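Virnus Countertop Compost Bin - Set-Up Guide
Section 3: First fill, daily use, emptying
Rev. 3 April 2020 - J. Salazar

Read section 2 first if you haven't picked a spot for the bin yet. Away from the stove, out of direct sun. Under the sink is OK if the door doesn't shut tight.

Before first fill

1. Wash all plastic parts in warm water, small drop of dish soap. No dishwasher - the lip warps and the lid won't sit right after.
2. Dry fully. Towel, then leave open overnight if you can.
3. Open one starter packet (Vunda bran, 339 g). Keep the rest sealed.
4. Sprinkle two spoonfuls across the bottom. Thin layer, doesn't have to be pretty.
5. Set the drain tray in place. Push until it stops.

Note: packets from before November have the old label. Same bran, same amount.

CAUTION: bran dust can bother your nose and throat. Pour low and slow. Keep it away from fans.

Daily use

1. Chop scraps small. Thumb size or less. Corn cobs, avocado pits - leave them out, they take forever.
2. Drain anything soupy before it goes in.
3. Drop in, press down flat with a spoon or the back of a cup.
4. One spoonful of bran on top. Two if there's meat or cheese.
5. Lid on. Check all the way round with your thumb.

Don't open it more than you need to. Best thing is to save scraps in a bowl during the day and add them once at night. Air is what makes it stink.

White fuzz on top is fine. Green or black fuzz is not - scoop out that part, add extra bran, press down, close. If it's back in 3 days empty the whole thing and start over.

Draining

Every 3 days or so once it's half full. Tip the liquid into a jar, never straight on to plants, it burns the roots. One capful to a full watering can. Use it teh same day, it goes off fast. Leftovers can go down the kitchen drain.
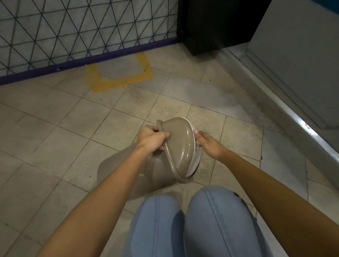 Emptying and rinsing

1. Let the full bin sit closed for two weeks. Keep draining. Start a second bin if you have one.
2. Dig a trench, one spade deep. Keep clear of stems and young roots.
3. Tip the contents in, mix with some soil, cover with the rest.
4. Wait two weeks before planting on top.
5. Rinse the parts outside with a hose or a bucket. Old brush for the corners. No bleach.
6. Dry, then store with the lid off.

No yard? Use a big tub of old potting soil, one part scraps to two parts soil. Keep it covered and lift the cover once a week to look. Soil should be damp like a wrung out sponge, if it's wet add dry soil or torn cardboard.

CAUTION: wear gloves if you have cuts on your hands. Wash up after either way.

CAUTION: dogs will dig it up. Put a board or wire over the trench for the first two weeks.

Spare parts

Lid seal - part 779. Comes in a pack of 5.
Drain tray - ask for the Irnel size, the older Sitthichai tray looks the same but is to narrow and will leak.
Bran refill - see price sheet.

Send part requests to Jennylyn Salazar, include the part number and which bin you have. Winter storage and freezing temps are in section 4.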